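**Ticket 454: Tidy-up routine stalls between bathroom and main room**
Component: Dustik planner, simulated apartment "Plonilau"
Opened by: Idun Engebretsen
Assigned: Valter Dahlgren, Yuxi Cui
Status: open, much happier than it was

**Idun, 9:10**

Filing this one with a grin because the run got so much further than I expected! The chore list was the ordinary stuff you'd give a teenager: clear the sink, put things back where they live, go through the door, straighten the main room. Dustik planned the whole list without a hint from me. Then it sat in the bathroom replanning until it hit the 800-step cap.

The first chore is "remove loose object from basin." The planner keeps labeling the object as part of the sink, so as far as it's concerned the basin is already clear.

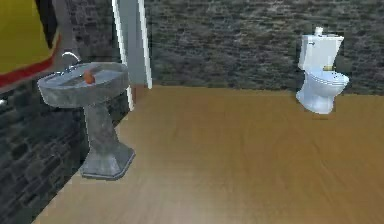
*Bathroom at load. Target is the orange object in the basin.*

I reloaded the room 3 times with the same seed and got the same stall every time. Log line, in case it rings a bell:

`plan: basin_clear = TRUE (merged 1 child into parent)`

**Valter, 9:42**

It rings a bell. The merge step folds anything small that touches a fixture into the fixture. We added it so faucets would stop showing up as clutter (remember when it wanted to put the faucet away? I still love that run). It has no idea that soap-sized things are fair game.

Try `merge_small=off` and pin the faucet by hand.

**Idun, 10:25**

Works! With the merge off and the faucet pinned, it picks the right target and the basin chore finishes at step 520. I know, that's a silly amount of effort for one small thing in a sink, and I could have done it in two seconds with a toothbrush in my mouth. But in February it couldn't find the sink.

Now stuck at the next part. It drives to the door and reports `no graspable handle`.

**Yuxi, 11:05**

Looked at the handle problem. The handle sits almost on the line between the door and the wall, it's small, and the detector seems to be giving it to the wall. Lowering the detector threshold brings it back, but then the thin light lines on the door get proposed as handles too, and the planner wants to grab those. Kind of charming, not useful.

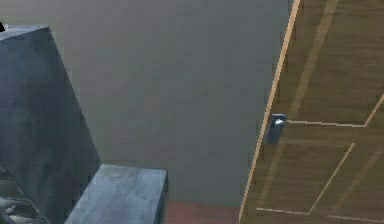 **Can a household robot open an ordinary interior door yet?**
In our simulator, most of the time, provided it knows which way the door swings and gets a decent look at the handle. A real door that sticks or has a heavy closer is a much harder job, and we haven't tested one.

Back to the ticket. I'd leave the threshold where it was and change the approach pose. The view here is steep and looks down across the door, with a tall block and a low slab taking up the left side. A squarer view of the handle should help. I've pushed an `approach_square` flag to the Hovland branch. Idun, can you rerun with that and leave everything else alone?

**Idun, 1:30**

Rerun done. Handle found, door chore marked complete, planner moved on to the main room list. I may have made a noise that people heard down the hall.

New behavior, though. For "straighten chairs" it considers the job finished when every chair is within reach of the table, whichever way the chair is turned. For "straighten cushions" it wants both pink ones on the sofa, and they're already there, so that's a pass.

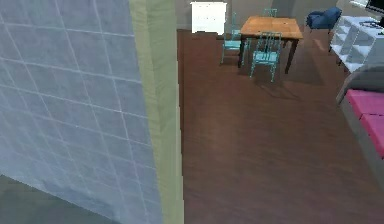 **Brurnanano Household Tasks Team · Simulation Support**

**Thandeka, 2:15**

Jumping in from the task definitions side. The chair check is mine, and it only measures distance to the tabletop. I can add a facing test, with a bit of slack so it doesn't spend the afternoon nudging a chair back and forth. Teal spindle-back chairs are nice ones to test on too, the backs give the detector plenty to hold on to.

Njål Lindholm asked whether this means he can stop doing his own dishes. Tell him that plates are a separate ticket and he should keep his sponge.

**Valter, 2:40**

Splitting this up:

- Merge step: keep off for chores with loose objects, proper fix to follow. Mine.
- Door approach: `approach_square` becomes the default once Yuxi has run it on the other apartments.
- Chair facing test: Thandeka.
- Step count on the basin chore: Idun, please attach the full trace. I think a lot of it is the base shuffling back and forth in front of the sink.

**Idun, 3:05**

Trace attached. You're right about the shuffling. Leaving the ticket open until the chair test is in, then I'll run the full list again from the sink.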